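Once Onico is installed and the little green tick has settled down, you can give it something to read. Most people start with survey comments or meeting notes, and either will do nicely for a first go.

## 4. Loading your first batch of text

1. Open Onico and choose **New collection**. Give it a name you'll recognise in a month's time - "test2" never helps anyone later on.
2. Drag your files into the window. Plain text and spreadsheets both work, and a collection can hold up to 1000 entries.
3. Pick the language of the text from the list of 52. If your entries are mixed, choose **Several** and let the model sort them out as it goes.
4. Press **Read**. A collection of almost full size takes a good few minutes, so do go and put the kettle on.
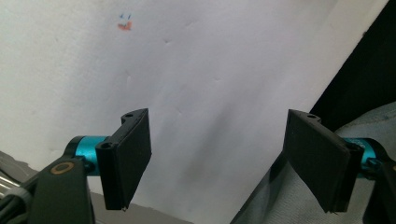
*Two black gripper fingers with an open gap between them.*

**Note:** If your text is kept on a Cocco drive, copy it to your own computer first. Onico can read straight from the drive, but it loses its place if the connection drops and you'll have to begin the batch again.

## 5. Checking the summaries

1. Open the **Summaries** tab and set the sample size to 20.
2. Read each summary beside its original, and mark it **Fair**, **Thin** or **Wrong**.
3. If you've marked more than five as Wrong, go back to **Settings**, lower the **Freedom** slider by one notch and press **Read** again.

**Caution:** Please take names and addresses out before loading anything. Onico doesn't remove them for you, and a summary may well repeat them word for word.
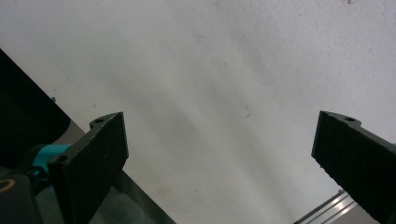 Gerno wrote to us from the Udgate pilot to say that one notch made very little difference to short comments, and that grouping them by topic before pressing **Read** did far more good. You'll find the grouping option under **Collection > Arrange**, and it can be switched off again at any time.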